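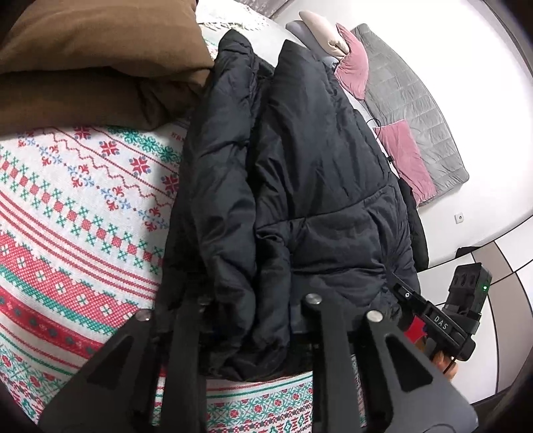 4.2 Padded clothes and the bed as a work surface

I went into this part of the study thinking I'd be writing about closets. The plan was to look at how households in Drastow put their winter clothes away once the heating goes off, and I had a whole sheet of questions ready on shelves, rails and boxes. Then I read the diaries. Out of 275 entries, nearly all the ones that dealt with anything padded started on a bed, and plenty of them finished there too, with the jacket still lying across the covers at bedtime and somebody shoving it onto a chair.

So this section is mostly about beds. It's also about puffer jackets, which I now have stronger feelings about than I expected to!

A bed is a generous place to fold on. It's wide, you can walk up to at least one side of it, and it's usually the biggest flat thing in the home that isn't covered in mail. The people I visited on Drokovska Street all had a table of some kind, and I did ask why the jackets didn't go there. The answers were a bit impatient with me (crumbs, homework, a sewing machine, "it's a table"). One woman said she'd never once thought about it, and that she carries things to the bed the way her mother did. I've kept that answer in the coding under habit, though I could be talked into a separate category for it.

The trouble is that a bed is soft and so is the jacket. When you fold a shirt on a mattress you can press down on it and get a crease that stays. Press down on a padded sleeve and the filling moves off somewhere else, the mattress gives, and the sleeve comes back up when you let go. People described this to me with their hands more than with words. I've tried to sort what they did about it into two approaches, and I'll call them laying out and gathering, which are plain names but they've held up so far.

Laying out means the whole garment goes down first, sleeves placed, before any folding starts. The body gets smoothed toward the hem, the sleeves come in along the sides, and only then does anything get doubled over. Gathering is quicker and messier. You take hold of the bulk somewhere near the middle, bring the loose parts in toward it, and squeeze as you go. In practice most people slid from the first into the second partway through, usually at the sleeves. The sleeve is the part that won't lie down. It stays round, it rolls, and if it's tucked under the body you get a ridge that tips the whole bundle sideways.

Figure 2 is useful for looking at that. The dark padded garment is spread over the middle of the bed, its far edge is rumpled up, and the long tubular part on the right has kept its rounded shape. You can also see how much company a jacket has on a bed, with a brown piece of clothing coming out from underneath and hanging over the side, and a paler cloth with a frayed border behind. I started out treating the other fabric as background and I've changed my mind. What's already on the bed decides how much room the folding gets.
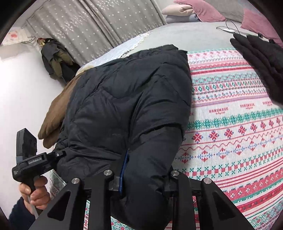 Bedspreads deserve a word here as well. I hadn't planned to record them, but they kept turning up in what people told me. Several said they liked a patterned cover for this job, the woven kind with bands across it, and two of them used the bands as a guide for keeping the hem straight. A dark jacket on a pale cover is easy to see the outline of. On a dark cover you're feeling for the cuffs, and a loose glove or a hat can go into the bundle without anyone noticing till fall. I don't have enough entries to say whether the cover changes how neat the result is. My guess is that it doesn't do much, and that people enjoy having something to line up against.

Slippery fabric came up a lot too. Shiny shells slide on smooth sheets and catch a little on a textured spread, and the people who folded on top of the made bed complained less about sliding than the people who'd pulled the covers back. I'd be careful with that one. The ones who make their beds may just complain less.

Then there's the question of what goes down first. In the August round of visits, when everything was coming out of storage to be aired, the piles were often upside down compared with spring: soft brown cardigans and the like at the bottom, jackets thrown over the top of them. That's a bad order for folding, as you have to work on a lump. It seemed to come straight from the order things left the closet, with the thin items grabbed first and the bulky coat last. When I suggested moving the lower layer out of the way, people mostly did it to be nice to me and went back to their own order afterward.

I tried the Prurier storage bags myself at home, on my own bed, with my own very old coat. They hold a laid-out jacket well and a gathered one badly. The zipper fights you at the sleeve end, every time, and I ended up kneeling on it. The Baláž boxes are easier to fill and take up far more of the shelf, and I'll come back to both of them in the section on closets.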